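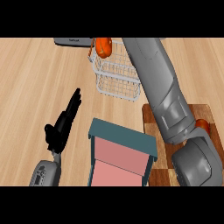

Fig. 4. Two arms over a wooden surface.

4. Cabin Wi-Fi: switching on and pre-departure check

For cabin crew on Hinlow aircraft fitted with the Virnov access unit. Do this once ground power is up, before boarding. If you are short of time do steps 1 to 5 and leave the rest for the turnaround.

1. Open the crew panel in the forward galley. Key is on the purser's ring.
2. Press CABIN NET and hold until the light goes amber. Let go.
3. Wait for green. Can take nearly 17 minutes from cold. Don't press again while amber, it starts the whole thing over.
4. On the crew tablet join the network JERENT-CREW. Not the passenger one.
5. Open Status. Both access points should say Ready. One says Fault: go to 4.2.
6. Open Portal and check the route and flight number. Wrong flight number means passengers get yesterday's price list.
7. Set Passenger Access to Auto. It comes on by itself after take-off.

Note: the portal will show on phones at the gate but nobody can log in yet. Normal. Tell passengers to try again once the seat belt sign is off.

CAUTION: never pull the breaker to restart the unit. Use Restart on the tablet. Pulling it wipes the voucher list and Ildikó Sárközi's team has to load all 1,120 codes again by hand.

4.1 Vouchers

Codes are on the printed cards in the purser's folder. One card, one device. Typed in capitals, no spaces. If a code is refused, give a second card and write the first number in the cabin log. Dont hand out a third, send them to the Boros desk on arrival.

4.2 Access point shows Fault

1. Tablet, Status, tap the faulty one, Restart.
2. Wait for Ready.
3. Still Fault: restart 2 times at most, then leave it. The other one will carry the cabin, slower.
4. Log it with the time and which one (FWD or AFT). "Wifi broken" is no use to enginering.

Note: if both are on Fault set Passenger Access to Off and make the no-service announcement, card 2 in the folder.

Questions on the tablet to Kálmán Kovács, on the unit itself to Emese Kelemen. Software updates go on overnight on Wednesday, so expect a longer amber the morning after.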